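4.2 Short-range placement as a proxy for household work

Tidying a bench, stacking a shelf and putting away a child's blocks all depend on setting a light object down beside another surface and letting go of it cleanly. The Sonau protocol isolates this step. Figure 3 concerns the block task, in which a single wooden block is handled on a sheet of cardboard laid over the tabletop.

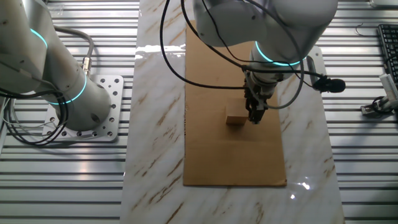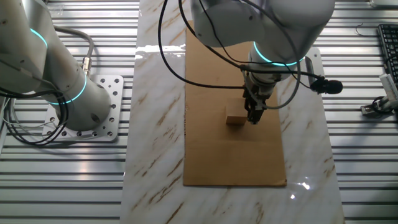

Figure 3. Block task, two views. In both, the gripper is beside the block, over the cardboard sheet.

Rathjen disagrees that such a task says much about the home, arguing in correspondence that a kitchen drawer offers no clear approach from above and that a rate measured on a bare sheet should not be carried over to one. We accept the first point. The second is addressed in part by the Zadomport trials (Section 5), where the same controller was tested among crockery and folded tea towels.

Across 730 attempts at the block task, 554 met the placement criterion defined in Section 3. The remaining attempts were dominated by late release, in which the block was dragged a short distance as the fingers opened. Failures of perception were uncommon. The Emix planner was used throughout, and its parameters were not adjusted between sessions.

A person performing the same chore would rarely notice the errors recorded here, as a block that lands slightly askew is simply nudged into line. The controller made no such correction. Allowing it a second contact lengthened each cycle by up to 18 seconds, a delay that may be tolerable in a laundry but would be difficult to justify on a shop floor, where the operator must also keep clear of the arm's path. Results with the second contact enabled are reported separately and are excluded from the totals given in this section.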